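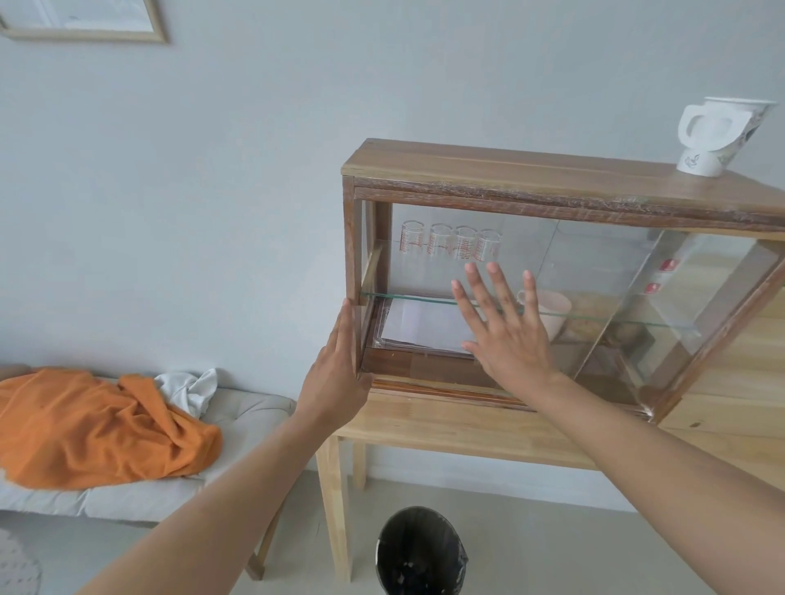
The cabinet with the glass doors, on the table.

16 Aug 2018

Up early and did the bills before breakfast. The car is the big one this month. Pritchard wants 890 for the brakes and the rear struts, and I told them to go ahead. They said it would be ready by four and it was not ready by four. Toivo Eskola drove me home and would not take gas money, so I gave him a bag of tomatoes.

The tomatoes are the main thing right now. I planted too many again. The Flamura ones came in first and have been going since the end of July, and now the yellow ones have all turned in the same week. I picked before the sun got to that side of the yard and filled both dishpans and the big colander. Some have split at the top from the rain. I cut those up for sauce and put the good ones on newspaper in the hall.

Zinhle Matlala called while the sauce was on. She is going to take the job in Winham after all and starts after Labor Day. She has looked at two apartments and didn't like either one. The second was over a dry cleaner. We talked for most of an hour and I had to keep stirring with the phone on my shoulder, and now my neck hurts. I said I would help her move if she finds something on a low floor.

Sauce made nine pints. One jar did not seal, so that one is in the refrigerator and we will have it with noodles tomorrow. I am out of wide lids and need to get more before the weekend.

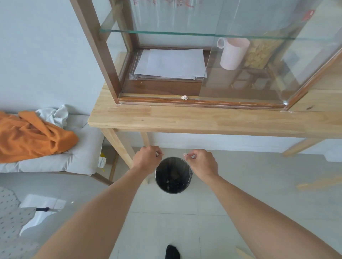 After lunch I walked down to the library and returned the book on the canal. I got through most of it. The chapters on the digging were good, and then it turned into a list of who sat on which board, and I skipped ahead. Nelli Rautiainen was at the desk and renewed the other one for me without my asking. She says they are cutting the evening hours again in the fall. She has worked there for 39 years and says this is the third time.

It was 91 on the bank sign on the way back. I stopped in the shade by the post office and talked with Ashraf El Fassi, who was waiting on a package. His roof estimate came in at 2,827, and then a second man came out and wrote it up for 2,075 for what looks to me like the same work. He is going to call both of them again and ask about the flashing. I told him to get it in writing how long they'll be there. Ours took two weeks when they told us three days, and I never did get all the nails out of the flower bed.

Letter from Minttu Lahtinen in the mail, four pages, both sides. Her knee is better and she is walking to the lake and back. She asks if I still have the recipe for the rye bread that we made in June. I think I do, in the tin. I will copy it out for her tonight if my hand holds up.

Thunder to the west after supper but no rain here. Closed the upstairs windows anyway. Call Pritchard first thing.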